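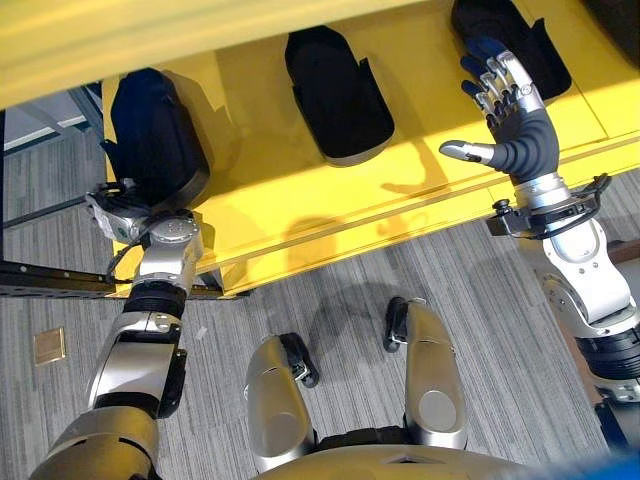 Yellow shelf, black items on the lower level.

8/3/21

Glue bench notes, continued from the last page of the old book. The old book goes in the drawer under the vise.

Peel tests on the contact cement. Matúš cut the strips last night, canvas to crepe rubber, all 20 mm wide. Rundis cement on one set, the Drolley water-based on the other. Same roughing on both, 50 grit by hand, brushed off and wiped. I gave the Rundis 17 minutes open time and the Drolley longer, until it lost the milky look at the edges. Two coats each on the canvas, one on the rubber.

Rundis pulled clean canvas fiber on every strip. The bond held and the cloth let go first, so I can't say much about the cement except that it is stronger than this canvas. Drolley was mixed. Some strips tore fiber, some peeled off the rubber in one sheet with a shiny back. The shiny ones were all from the same end of the rubber sheet. I went back and looked at the offcut and that end still has a slick skin on it from the mold. The hand sanding didn't go through it. So the test is not fair to the Drolley and has to be done over with the skin taken off on the drum.

To redo: new strips from the middle of the sheet only. Mark the top face with chalk before cutting. Matúš marked these with pencil and it rubbed off in the roughing.

The Drolley is much easier to live with in terms of smell. With the Rundis I had the fan on the whole time and still had a headache by lunch. If the second round comes out close I would sooner use the Drolley for anything that doesn't carry load, linings and socks at least.

Heat activation: tried the lamp on two spare pieces. The Rundis goes tacky again fast and you can feel it grab. The Drolley wants longer under the lamp and I scorched the canvas edge trying to hurry it. Moved the lamp up one notch on the stand. Better, but slow. Vratislav says the Ifans shop keeps their parts in a warm box before pressing and doesn't use a lamp at all. Worth trying with the old drying cabinet if the thermostat can be trusted. It read high in February and I don't think anyone has checked it against a real thermometer.

Press: the left pad is worn and leaves a light stripe along the edge of the bond. You can see it in the strips if you hold them against the window. Turned the pad over for now. New pad material is on the Kandia order, along with thread and the small brass tacks. The order has not shipped. Vratislav called them this morning and was told it was waiting on the tacks. He asked them to send the rest without.

Stitching machine. Tension was off again after lunch, loops on the underside. Rethreaded, no change. Took the bobbin case out and found a bit of waxed thread packed under the spring. Cleaned it with the corner of a card and put a drop of oil on the hook. Fine after that. Please don't run the waxed thread in the bobbin on this machine. Top only. The heavy machine can take it both ways.

Last size 42, right foot, has a crack starting at the hinge. Not bad yet. I put tape on it and wrote the side on the tape. If it opens any more, take it off the rack and use the spare pair, though the spare is a little fuller over the instep and the upper will need to be pulled harder.

Sole trimming: Matúš did a batch with the guide set to 2 mm and they look even. Mine from yesterday wander at the toe. I was going too slow through the curve and the cutter dug in. He keeps the shoe moving and turns from the elbow. Practiced on scrap until it stopped digging.

Next:
Drum sand the rubber, both ends and middle, and cut new strips.
Repeat Drolley test, same open time, write down the room temperature this time.
Thermometer in the drying cabinet overnight.
Ask Matúš where the second roughing block went.
Lid on the Rundis can is bent and doesn't seal. Tape over it until the new can is opened.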